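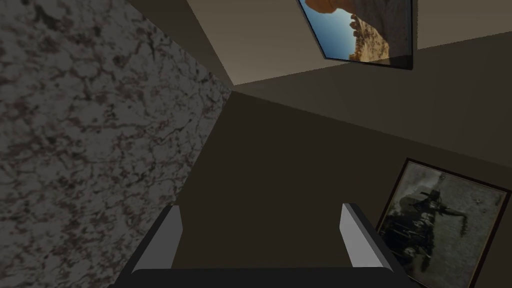

Unit 6. Evaluating a commercial simulation kit: Prelora Household Manipulation
Course handout, Estgate Technical Institute
Instructor: Ecaterina Nedelcu
Revised 10 April 2023

6.1 Purpose of the unit

Students will assess a software kit the way a purchasing engineer would. The kit under review is Prelora, sold by Guerreiro as a package of furnished rooms, robot models and scripted tasks for developing manipulation software. The institute holds a teaching license that runs through the end of May. At the close of the unit each team submits a written recommendation: buy, buy with conditions, or decline.

Unit 5 (contact models) is assumed. Bring the notation sheet from that unit.

6.2 What the license covers

The household package contains 21 rooms and 62 tasks. Each task consists of a start state, a goal test and a time limit. Rooms can be loaded without a task for free driving. The teaching license allows 10 seats at once. A team that leaves a session open overnight holds its seat until the server restarts, so close the session from the menu.

Robot models are supplied in single-arm and two-arm versions. The lab work uses the two-arm model. Base motion, arm motion and gripper opening are commanded separately. A command sent to one does not block the others, and several teams lost time to this last year when the base was still settling as the arm began its approach.

6.3 Views

A session records more than one view. The gripper views move with the hand and show the fingers and whatever lies past them. The body view shows both arms and a larger part of the room. The horizon is often far from level. Do not rotate recorded images before measuring; the stored pose belongs to the image as recorded.

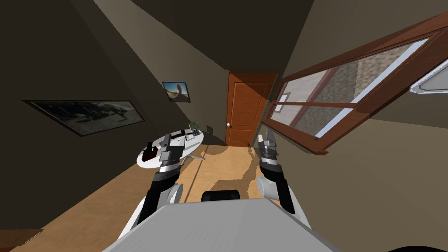 Figure 6.1. Body view of the lab room. Both arms forward, oval table at left, panel door at the far end.

For the report, record which view was used for each judgment. A reach error along the line of sight is hard to read from a single gripper view, and the body view is too coarse for finger placement. Use the two together and give the time stamp for both.

6.4 Geometry

The kit stores two shapes for every object. The display shape is what the renderer draws. The collision shape is what the physics engine uses, and it is usually simpler. Guerreiro's manual lists both for furniture but only the display shape for door hardware. Rodica Lungu's notes on extracting the missing shapes are in the course folder.

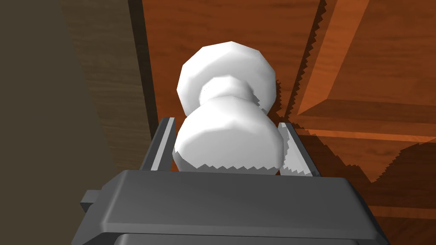 Grasp quality in simulation depends on surface normals at the contact points. A curved part built from flat facets has a normal that is constant over each facet and jumps at each edge. On the door knob the facets show clearly along the outline of the head, and the two fingers stand open on either side of the lower bulge. Consider a finger closing there: if the collision shape is faceted too, a small change in approach angle moves the contact from one facet to the next, and the computed grip force changes direction in a step. If the collision shape is a smooth primitive, the step disappears but the contact point no longer agrees with the drawn surface. Teams must find out which case applies before they quote any success rate.

The jagged shadow boundaries on the door are a separate matter. They come from the rendering side and have no effect on contact. They do matter to anyone training a vision model on these images, and should be listed under rendering in the report.

6.5 Lab procedure

1. Load the lab room and select the door task.
2. Run the supplied controller with default settings for 1,000 trials. Save the log.
3. Change the approach angle by the amount assigned to your team and repeat.
4. Compare the two success rates. State the interval as well as the rate.
5. Pick one failed trial from each log and explain it using the recorded views.

Declan Tamihana supervises the lab and assigns the angles. Requests for extra server time go to him in writing.

6.6 Report

Four pages maximum, figures included. Required sections: license terms, geometry, rendering, repeatability, recommendation. Price is to be discussed only against the seat count the Prikthorpe campus would need, which is given on the assignment sheet.

Reports without logs attached are returned unmarked.

Reading: Unit 5 notes, sections 3 and 4; Prelora manual, chapters on tasks and object data.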